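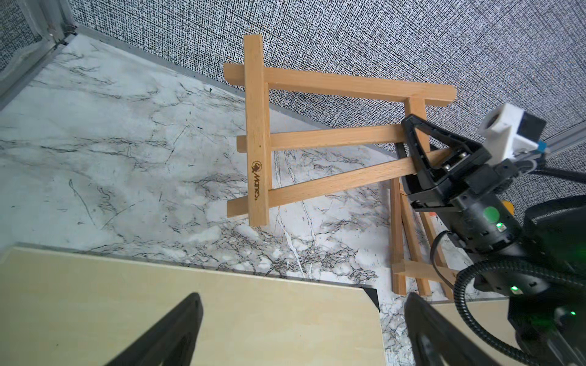

Figure 3. A light-colored wooden tabletop easel on a marble-patterned surface.

3.2 Sprint start training and school schedule

The second part of the study dealt with block starts among athletes aged 14 to 17 who trained at school during the term. Three schools took part: Vosard, Cavberg and Takow. All three had a grass track marked for 100 m and 200 m, and none had a synthetic surface on site. Athletes at Takow traveled to the Akyol ground for timed sessions, and their grass times were left out of the analysis for this reason.

A total of 293 athletes were registered with the school track programs at the beginning of the term. Of these, 272 completed the first timed session, and 202 completed both the first and the last. Only the group of 202 is used below. Most of the dropouts came from the oldest age band, where exam preparation overlapped with the final weeks of training. A further 29 athletes changed their main event during the term, mostly from the 100 m to the 400 m; they remain in the sample but are marked separately in the tables.

Each athlete ran two 30 m trials from blocks with at least eight minutes of rest between them. The faster trial was kept. Block spacing was set by the athlete's own coach and recorded before the first trial. We did not try to standardize spacing across schools, as earlier pilot work by Lockwood had shown that a forced change in spacing slowed younger runners for several weeks. Trials with a tail wind above the legal limit were repeated on the same day where possible.

Training load was taken from the coaches' session books. A session was counted if it contained four or more block starts at full effort. Sessions held before morning classes were coded apart from those held after school. At Cavberg the morning slot was shortened in March when the timetable changed, and the lost time was moved to the lunch break – these sessions were coded as a third type and are reported only for that school.

The main comparison is between athletes who did most of their block work in the morning and those who did most of it after school. Age, sex and first-session time were entered as covariates. School was treated as a random effect, although with three schools the estimate of between-school variance is weak and should be read with care. A second model replaced session timing with total session count.

Two limits of the design apply to this section. Coaches knew the purpose of the study, and the session books may overstate attendance toward the end of term. Reaction time was measured only at Akyol, where the blocks had pressure sensors, so the 30 m times from Vosard and Cavberg include reaction time and cannot be split into phases. Section 3.3 reports the Akyol reaction data on their own.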